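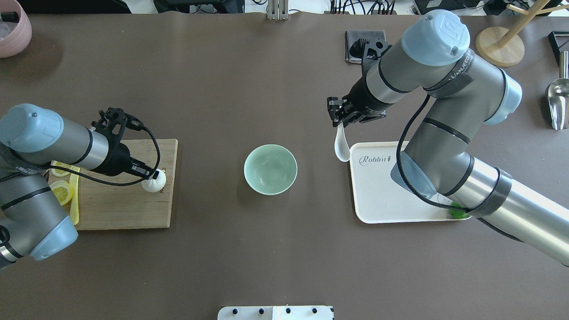

A mint-green bowl on a brown tabletop, between two robot arms

Dirkbridge review: a job queue for small simulation teams

I've been putting off writing this one. Job schedulers are the least exciting software in our whole line of work, and I say that as a person who once spent an entire lunch talking about bolt preload. But I've been running Dirkbridge at work since July, people keep asking me about it, and I've typed the same reply into enough emails now that it may as well be a review.

Quick background on where I'm coming from. I do structural and thermal analysis at a small consultancy. We have six analysts, a handful of workstations under desks, and two shared compute boxes in a closet that used to hold printer paper. We don't have a cluster or an IT department, and before Dirkbridge our scheduling system was a shared spreadsheet with names in it. You put your name in a row, you ran your job, and you were supposed to take your name out again when it finished. Ha.

What it does

Dirkbridge sits on one machine (they call it the hub) and you install a little agent on every computer that can run solver jobs. You drop an input deck into a folder or submit it through the web page, tell it how many cores and how much memory you want, and it finds somewhere to run it. When the job is done it copies the results back to wherever you said. That's pretty much the whole product, and if you've used a proper scheduler on a university cluster you're probably yawning already.

The part that made me want it is the license handling. Our solver licenses are token-based, like a lot of them are, and the old routine was that you'd queue up something to run overnight, go home, and come back to a log file saying it couldn't check out a license at 6:40 p.m. and gave up. A whole night gone! Dirkbridge asks the license server what's free before it launches anything, and holds the job if there aren't enough tokens. It also lets you set aside a few tokens for interactive work, so the overnight batch doesn't starve whoever comes in early to look at results.

Setup

The hub took me an afternoon. The install guide is decent for the first half and then gets very thin right when you reach the license server section, where it tells you to "enter the appropriate query string" and moves on. I had no idea what was appropriate. I wrote to support and got an answer the next morning from Danang Sumampouw, who sent me the exact line for our server along with a note about a firewall port that isn't in the guide at all. So, full marks for support, and please somebody paste that email into the documentation.

Agents are easy. Run the installer, type in the hub's name, approve it from the web page. The one that gave me trouble was an older Linux box where the solver lives on a mounted drive, and the agent kept starting before the drive was there. There's a delay setting for this. It's under Advanced, then Legacy, then Startup, which I found by clicking on literally everything.

Living with it

The web page is plain and I like it that way. You get a list of machines on the left, the queue in the middle, and a panel that shows the tail of the log for whichever job you've clicked on. For nonlinear stuff I leave that open on my second monitor and watch the residuals, which is probably not a good use of my time, but it's soothing when they go down.

You can also set up watch rules. Mine says that if the solver cuts the time step more than 16 times in one load step, send me a message and pause the job. That rule has saved me a lot of hopeless contact runs - the kind that chew away all weekend at smaller and smaller increments and never get anywhere. The rules are written in a little form with drop-downs, and for anything fancier you can give it a Python script. I've only needed the script once, to pull a peak temperature out of a thermal run and skip the follow-on stress job if the temperature was silly.

Chained jobs are good too. Thermal first, then map the temperatures, then stress, and if the first one fails the others don't start. I used to do this with a batch file I was scared to edit.

Melati Goh in our office, who runs far more parameter sweeps than I do, is happier with it than anyone. She throws in 30 variants of a bracket at the end of the day and they trickle through on whatever's free. She did find that sweeps flood the queue view so badly that nobody else can find their own job, and the only fix is to filter by user every single time you open the page. It doesn't remember the filter. I've asked for that to be changed and was told it's on the list.

Things that bug me

The file copying is slow with big result files. It copies everything back in one go at the end, and if you've asked for full field output at every increment you're going to sit there for a while. You can exclude file types, so now I leave out the restart files by default, and of course the first time I wanted a restart file I'd excluded it. My own fault, but a warning would have been nice.

Priorities are weird. There are five levels, and a job's priority creeps up the longer it waits, which sounds fair until your boss marks something urgent and it ends up behind a sweep that's been aging since breakfast. You can turn the creep off for the whole system but you can't turn it off per user or per level. We turned it off.

Preempting works in theory. You can suspend a running job to let another one in, and the cores free up, but with our solver the license tokens stay checked out while it's suspended. So you've got a free machine and nothing to run on it with. That's partly the solver vendor's doing, and I can't put all of it on Dirkbridge, but the manual shouldn't make it sound as if it just works.

Also the phone view is terrible. The buttons for "Stop" and "Details" are right on top of each other. I've stopped a job I only wanted to look at. Twice.

Compared to the other one

Before buying we also tried Plollgate for a month, and I know a few of you use it. It's much prettier, with charts of core usage by project and a nice timeline you can drag jobs around on. If you have to bill compute hours to clients I'd look there first, because Dirkbridge gives you a CSV dump and wishes you luck. What put us off was that Plollgate wants every job wrapped in its own template format, and making templates for the odd solvers (we have an ancient in-house fatigue code that reads cards, as in columns, as in count your spaces) was going to eat somebody's summer. With Dirkbridge I typed in the command line I'd normally use and it ran.

Fikri Gunawan, an old coworker who's now at a bigger shop, went with Plollgate and loves it, and he's got someone whose job includes looking after templates. So it really does depend on your setup.

Price and who it's for

It's priced per agent, per year, with the hub thrown in. I won't quote what we pay as they were willing to haggle a bit and you should too. The trial is full-featured and our jobs and settings carried straight over when we paid, no reinstall.

If you work alone on one workstation, skip it, your solver's own queue is fine. If you have a real cluster with a real admin, you've already got something better. For a team our size with mismatched computers and not enough licenses, I'd buy it again. The spreadsheet still exists, by the way, and my name is still in row four.

Pros: license checks before launch, quick human support, runs any command line, chained jobs, watch rules

Cons: thin install guide, slow copy-back on large results, forgetful filters, clumsy priorities, phone view

My rating: 4 out of 5

Update: version 2 of the agent came out after I drafted this, and the startup delay setting has moved out of Legacy and onto the main page. The filter still resets.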